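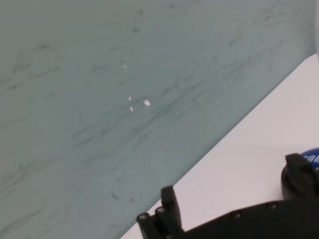
Gray-green surface with dark scuff lines and a few white specks

Scuff marks on painted wall, will they wash off or do I repaint?
Posted in Walls and Paint by Tahiri

I rent out a workroom and the wall behind the table is a muted green. It has dark streaks, mostly at the height where things get pushed against it, and a few tiny white specks. The paint is flat. I tried a damp paper towel in one corner and got a little gray on the towel, but the streaks looked the same. I have no leftover paint and I don't know the brand. I would like to spend under 30 dollars. Is there a cleaner that won't leave shiny spots?

3 replies

Gravow
Start with a teaspoon of dish soap in a quart of warm water and a soft white cloth. Wring the cloth almost dry. Wipe lightly, going with the streaks, then go over it with plain water and let it dry overnight before you judge it. Flat paint looks blotchy while it is damp.

If that fails, try a melamine sponge in a spot low down. It is a mild abrasive and will burnish flat paint if you press, so use two or three light passes and stop. Scratches that have gone into the paint will not clean off. For those you need touch-up paint. Cut a chip the size of a quarter from behind an outlet cover and take it to a store that does color matching. A sample jar should be enough.
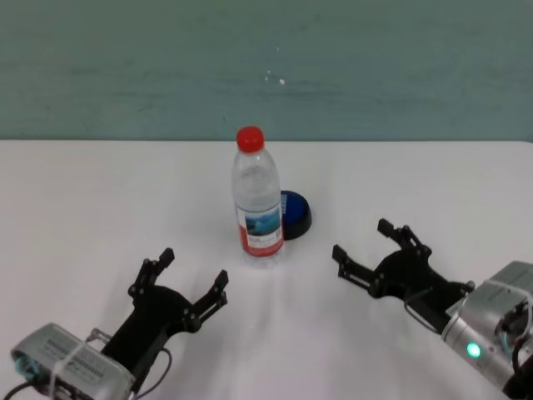
Page 3 of 200

Drarkesari
just repaint it. flat paint never cleans right

Maken
I agree with most of what Gravow wrote, but a matched sample jar on an old wall usually shows, even when the color is right, because the old paint has faded. Paint the whole wall from corner to corner and leave the other walls alone. Get a washable matte this time. Dab a bit of spackle on any chips first, sand with 220 grit when dry, and spot prime.

Also put a strip of clear bumper or a rail along the back of the table, or pull the table out an inch. Otherwise you will be doing it again by December.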